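okay so I spent my lunch break at the Fisbridge demo day for Plillum, that "ambient publishing" thing everyone in my feed keeps posting about. going to dump my notes while I still remember them

short version for people who don't want the thread - it's a headset, you walk around, and little bits of writing pop up tied to wherever you're standing. stories, directions, ads (so many ads)

they had us walk a loop of two blocks. the first story was by Antwi, the small studio that did the harbor audio walk, and I really liked it! a woman tells you about her street and her voice sort of follows you from door to door

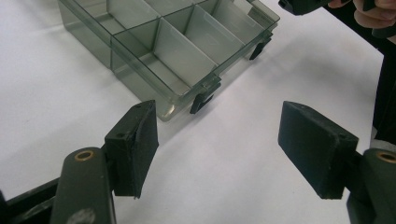 Tamsin Tipoki
Feb 14, 2020

anyway, back to the loop. after Antwi's piece there were 12 more items and I'd say 8 of them were coupons. one was for soup. I do like soup, but it landed right in the middle of a poem and I lost the poem

I asked the guy at the desk who decides what goes on a given corner. he said "the platform does." I asked if the people who live on that corner get a say and he told me that was on the list for September

Sunee Thammasiri was in my group and she got a totally different set from mine. same sidewalk, same hour! hers was mostly local history, so now I want her account

this is the part I keep chewing on. we stood next to each other talking about what was on the wall and neither of us could point at it. she kept saying "the blue one" and I had no blue one

I know people say phones already do this to us, and sure. but I can hand you my phone. I tried handing her my headset and it logged me out

price is 60 a month if you want it without ads. I'm not paying that, but I'd pay once for the Antwi story and keep it. someone please sell it to me that way

Punau is doing a similar demo with no headset, just earbuds. if anybody here has tried it, tell me how the voices hold up when there's traffic - I might sign up for the next one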